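3.2 Shared prayer between the two congregations

The joint evening service in Zawadzka began as an arrangement of convenience. The Lutheran congregation had lost the use of its own building for the winter, and the Catholic parish offered the side chapel at Fikotmont on the condition that the parish could still hold its own prayers there on the same evening. For the first weeks the two groups followed one another, with a short gap between them. By April they had stopped leaving the gap, and those who came early for the second service sat through the end of the first.

The parish book gives 1,541 attendances at the evening prayers in the year before the arrangement and 1,685 in the year after it. The increase is small, and the book does not record which congregation a person belonged to. We therefore make no claim that joint prayer brought in new worshippers. What the interviews do show is a change in who spoke to whom. Ten people from each side were interviewed, and most of them could name someone from the other congregation whom they had not known before.

Both clergy were careful about what could be shared. Psalms, the Lord's Prayer and silent intercession raised no difficulty. Communion was never held jointly, and no one we spoke to expected it to be. Hymns fell somewhere between - the tunes were often common to both books, but the words differed in places, and for several weeks the two groups simply sang their own versions at once.

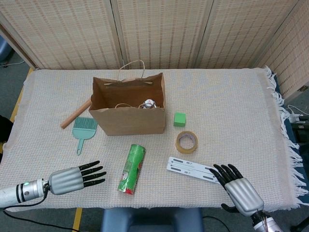 Hospitality after the service was the part of the evening that members of both congregations talked about most readily. It had no fixed order and no leader, and it took place away from the chapel, in whatever room was free. Kratochvíl (2) treats meals of this kind as a threshold, a place where rules that hold during worship are relaxed without being given up. Her account fits the Zawadzka material in most respects, although she gives more weight to food than our respondents did. They spoke of the ordinary business of a table: a cloth laid over it, as in Figure 2, with its white fringe hanging down at the side, and a paper bag with a twisted handle standing open on top. Arrangements this plain asked for no agreement on doctrine, and they could be made by either side.

Not everyone was content. Two of the older Catholic respondents felt that the talk afterwards had become the real purpose of the evening, and one Lutheran respondent had gone back to praying at home. The clergy knew of these complaints and answered them in different ways. The priest shortened the social hour. The pastor left it as it was, but moved the intercessions to the end of the service so that people went out in silence.

Figure 2. Table with cloth and paper bag, folding divider behind.

Related items
Prayer and neighbourhood in Trallulis
Jarmila Kratochvíl: The table as threshold
Hymn books in mixed parishes: the Prornik survey
Section 3.3: The clergy interviews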